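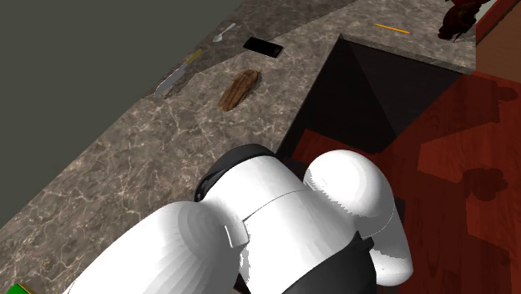 PEKLOW, November - The robotics club at Hindness Technical School has opened its simulated tabletop course to other student teams. The course was written over two terms by club members and runs entirely in software. It will be used as the qualifying round for the Foulkes Manipulation Challenge, a school-level competition in which student programs direct a robot arm to pick up household items and place them where a written instruction says they should go.

The first release contains 80 layouts. Each layout places a white and black arm at a kitchen counter with a set of small objects on the stone, among them a spoon, a knife with a yellow handle, a smartphone and a pencil. Object positions and orientations differ from one layout to the next. Lighting also differs, and shadows may fall across part of the counter, so that a program which finds objects by color alone will be tested under more than one condition.

Teams receive 51 of the layouts in advance. The remainder are withheld for scoring and will be published after the qualifying round closes.

**Task format**

Each task is a single sentence of plain English, for example "put the pencil next to the phone" or "move the spoon away from the edge." The program receives the sentence, the rendered camera view and the joint positions of the arm. It returns joint targets at a fixed rate until it declares the task finished or the time limit expires. Object coordinates are not supplied.

A task is scored on final object position. Points are deducted for objects that leave the counter, for contact between the arm and the stone above a set force, and for moving any item that the instruction does not mention. Partial credit is given where the correct object has been lifted but not placed.

The opening in the counter is treated as a hazard. An object that drops into it is counted as lost for the rest of the attempt, and the attempt continues.

**Student work**

Club members wrote the layout generator, the scoring program and the reference controller. The reference controller uses a simple approach: it moves above the target, descends, closes, lifts and travels in a straight line to the goal. It is supplied as a starting point and is not eligible for ranking. Its source is commented throughout, and known faults are listed in the file header. The most common of these is poor handling of long, thin objects that lie at an angle to the arm.

Contact settings took up most of the second term. In early versions, flat objects slid when the fingers closed, and the knife in particular could be pushed across the counter without being gripped. Friction and finger stiffness were adjusted until repeated trials gave consistent results. The final values are fixed for the competition and are recorded in the settings file. Teams may change them for practice, but scoring runs use the published values only.

The simulation runs on an ordinary classroom computer. A graphics card shortens rendering time and has no effect on the score.

**Entry**

Teams may have up to 6 members, all enrolled at the same school. A school may enter more than one team, provided that the teams do not share code beyond the reference controller. Entries are submitted as a single archive with a short written report on method. Reports are read by the judges and count toward a separate documentation award.

The top 8 teams in the qualifying round will go on to the final at Zurkov Hall in Peklow, where scoring runs will be shown to the audience as they are computed. The final uses new layouts and the same rules. No physical arm is used at any stage.

The software, rule book and practice layouts are available to registered schools through the club office at Hindness Technical School. Corrections to the rule book will be issued as numbered notices - teams should check for these before submitting.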